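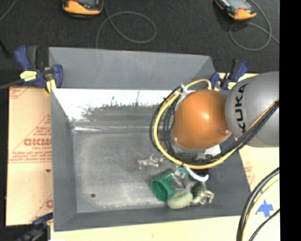
The summer I gave up on my dryer

My dryer quit in May, thirty minutes into a load of towels, and I did what any sensible adult would do. I hung everything over the shower rail and ignored it for a week. Then my neighbor Khadija Soliman lent me her clothesline (a real one, with the squeaky pulleys!) and I've been a little obsessed ever since.

I'm up at 6 now to get the sheets out before the sun gets too fierce. Jeans go on upside down, by the hems. T-shirts get pegged at the armpits so you don't end up with those silly little points on your shoulders.

Towels are the hard part. They come in stiff as toast, and my daughter complains every time – she calls them the crackers. A good snap before hanging helps a bit, and so does a breezy day.

I did price a new dryer. I even stood in the store with my hand on one, listening to the salesman go on about sensors. Then I went home and bought 30 more clothespins.

Ask me again when it snows. For now there are pillowcases out there, and they smell wonderful.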